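Home Browse Issues Authors Help
Search this journal Enter keyword Go

4.2 Open-day demonstration

The July open day at Strachan was our first run outside the lab. Two arms, one room, doors open from 10 a.m. Setup by H. Koo, visitor side by E. Becerra. Visitors picked an item from the table and the Herkano controller attempted the grasp. No retuning between groups, same weights as Section 3 (2,872 training grasps, all collected at Haruvthorpe).

Items were small household and play things, mixed on purpose. Shiny plastic was the worry: highlights move when the wrist moves, and the depth estimate drifts with them. Figure 3 gives a wrist view of a glossy yellow item held upright between the fingers, a woven surface and other table items behind.

Children tended to ask for the same toy again and again, so the item counts are uneven and we dont report per-item rates. Lighting was left as found.

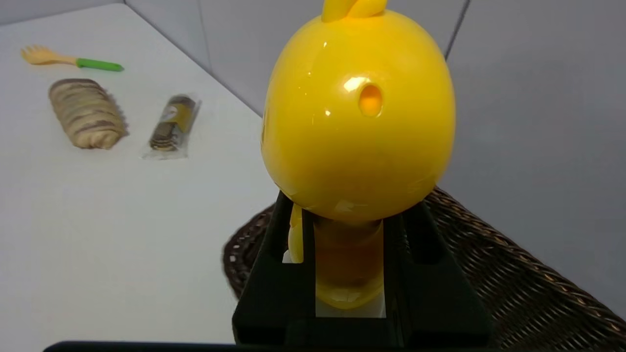
Figure 3. Wrist camera view, open day.

Each attempt was capped at 11 seconds. Log files were kept for 300 attempts, the rest were lost when the Brivoveck recorder filled its disk shortly after lunch. Operators stepped in by hand only when a visitor reached over teh table, and those attempts are excluded from the analysis in Section 5.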